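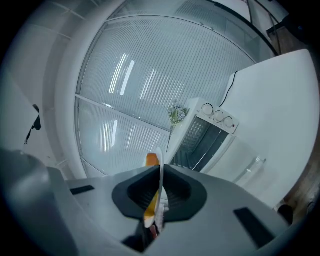
What looks like a plate or shallow dish held on edge, large window behind.

Household Routines, week 9 handout
Notes: Comfort Gyamfi

Topic: is there a right way to make toast and clear up after it?

The reading (Cavalcanti, the chapter on small kitchens) says yes. He gives 15 steps from bread bag to clean plate and claims any change costs time. I have my doubts. He timed one household, his own, and he doesn't say how often.

Points to argue with:

1. The plate goes down before the bread comes out. Fine, but he treats it as a discovery. Most people over the age of six do this.

2. The toaster oven should stand alone on its table. Whose does? Things collect near it and on it.

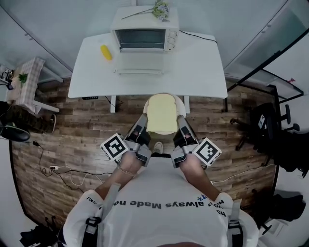

3. Anything kept on top of the oven must be moved before it is switched on. This one I accept. Check the manual for your own model, and don't trust the chapter's figure for clearance, which has no source.

4. Crumbs are to be swept "toward the body." Gilmar repeats this twice and never says why. Try both directions at home and see if you can tell the difference. I couldn't.

5. Plates stored upright dry faster than plates in a stack. Probably true. His table on page 59 compares a rack by a window with a stack in a closed cupboard, so it tells us very little about upright.

For next time: write out your own toast routine, one page. Leave out any step you don't really do. Read up to page 32 of the Lisside booklet and bring one claim you don't believe.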